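Wind gusts vs. sustained: what did you all get in the December blow?

kraptis_marina
Posted February 10, 2023

I've been meaning to start this one for weeks and kept putting it off, so forgive me if everybody has moved on to thinking about spring. I finally sat down with my notebook from the December windstorm and my highest gust was 73 mph, a little before suppertime. The airport never went over the fifties that whole day! I'm up on the ridge on the Stiltitz side, so I expected to be higher, but that is a big gap and I'd love to hear what the rest of you had. Trees down on our road in both directions, and the power was out for 17 hours.

Marina

torvik_k
Hi Marina, so glad you wrote it down, I always mean to and then I'm hunting for flashlights instead. We're down in the valley at Jiltura and I never saw more than a middling gust, but the roar up above us was something else. I think the worst of it went right over our heads until the front came through, and then we had one good hard shove that took the neighbors' trampoline into the creek.

Davoud N
I don't want to be the grump here, and I do enjoy these threads, but I have trouble with 73. How high is your anemometer, and is it on the roof? If it's sitting a couple of feet above the peak, the air speeds up as it comes over the shingles and you'll read high every time the wind is from that side. I had mine like that for years and was very proud of my numbers until I moved it to a pole in the yard and they came right down.

kraptis_marina
Fair question, Davoud, and no offense taken. It's on a mast at the gable end, 12 feet above the peak. My husband complained about every one of those feet.

Davoud N
That's better than I figured. I'd still call it a bit generous, but I take back half of what I said.

ankica_i
I'm going to side with Marina. Our old barn at Kovalchuk lost most of the west side of its roof that evening, and that roof has been through plenty. We also went from rain to snow in 20 minutes when the front passed, and the temperature just fell off a cliff. The bedroom on that side gets so drafty that I've kept the extra blanket on ever since, and I don't plan on putting it away until the lilacs are out. 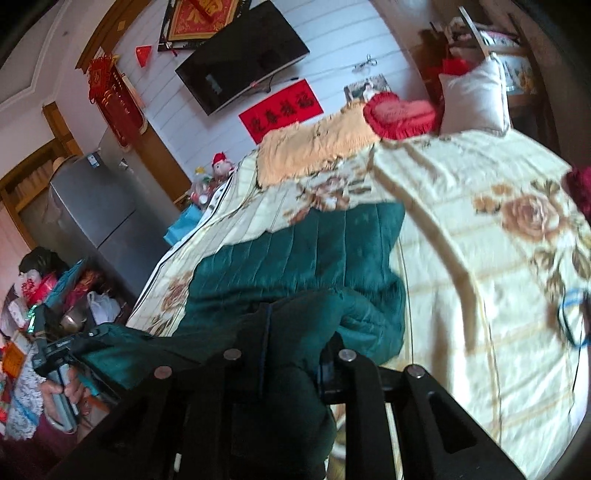
Winter bedding, teal blanket over the rose quilt

torvik_k
Oh, I love those big roses, my grandmother would have had that quilt off you in a minute. Sorry to hear about the barn. Did you lose any hay?

ankica_i
Some on the top rows, but the tarps held on the rest, thank goodness.

KM_Semeniuk
Khrystyna-Mariia over in Diltine. I can't settle the argument because my anemometer cups blew off early in the afternoon, but my barometer kept going and I have the whole pressure trace on paper. There's a sharp little jump right when the front went by. Marina, if you have the time of your top gust, I'd like to see whether it came before or after that jump on your hill.

Davoud N
Now that I would like to see too. My bet is after.

kraptis_marina
I have it in the notebook, which is out in the truck. Give me till after supper and I'll post the page.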